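# About Tollow

Tollow operates a network of rain gauges and river level sensors in the Wastcombe catchment and sells the checked data to those who need it. Our customers are drainage boards, farms, reservoir operators, insurers and a small number of schools. We do not issue forecasts. Anyone looking for tomorrow's weather should use a national service.

## What we measure

The network has 28 stations. Each has a tipping-bucket rain gauge with a resolution of 0.2 mm, an air temperature probe in a ventilated screen and a logger that records every minute. At 17 of the stations there is also a pressure sensor in the adjoining watercourse, from which we derive water level. Flow is calculated only where a rating curve has been surveyed.

Rainfall totals are reported for the water day, 09:00 to 09:00 GMT, and are credited to the day on which the period begins. Local time is not used anywhere in the data. Customers who compare our figures with their own gauges should check this first, as most queries we receive come down to a shifted day.

The highest station is Flerketti, on the open moor at the head of the catchment. It recorded 2,293 mm in its wettest full year. Snow is a known problem there. The funnel is not heated, so falls of snow are logged when they melt, and the affected values carry the flag S. 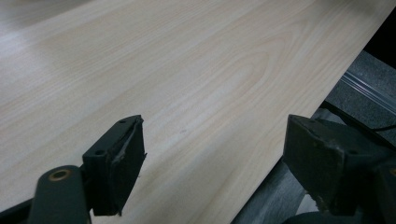

## Quality control

Raw readings arrive by mobile network every 10 minutes and are published at once with the flag P (provisional). They then go through two stages.

1. An automatic check compares each gauge with its nearest neighbours and tests for impossible rates, long runs of zeros and missing records.
2. A person reviews everything the automatic check has marked, and either accepts the value, corrects it against the check gauge or removes it.

Values that pass are given the flag A. Removed values are left blank. We do not fill gaps with estimates in the main data set, although an infilled series can be supplied separately with the method stated.

Every rain gauge is taken out of service once a year for calibration. A known volume of water is passed through it at three rates, and the result is kept with the station record. Gauges outside 3% are adjusted and tested again. Calibration is finished before November, when the wetter half of the year is under way and access to the upper sites becomes difficult.

## Who we are

The company was set up by Asabe Igwe, a hydrologist, to take over the gauges of a research project that had reached the end of its funding. She remains director and does most of the stage two review. Field work, calibration and repairs are handled from the workshop at Wastcombe. The database and the download service were written in-house.

The long-term archive is named the Ogundipe Series, after the family that kept daily manual readings at the valley farm before the loggers were installed. Those readings have been typed up from the original notebooks and are free to download. They have not been adjusted for the change of instrument or for the growth of trees near the old site.

## Data and access

Provisional data can be viewed on the station pages without an account. Accepted data, minute records and river levels require a licence, charged per station per year. Schools within the catchment pay nothing. Files are supplied as CSV, with a separate text file listing the flags, the station history and any change of equipment.

Requests for new stations are considered each spring. The site must be level and open, with a distance to any obstacle of at least twice the obstacle's height, and must have a usable mobile signal.

Page last revised September 2, 2024.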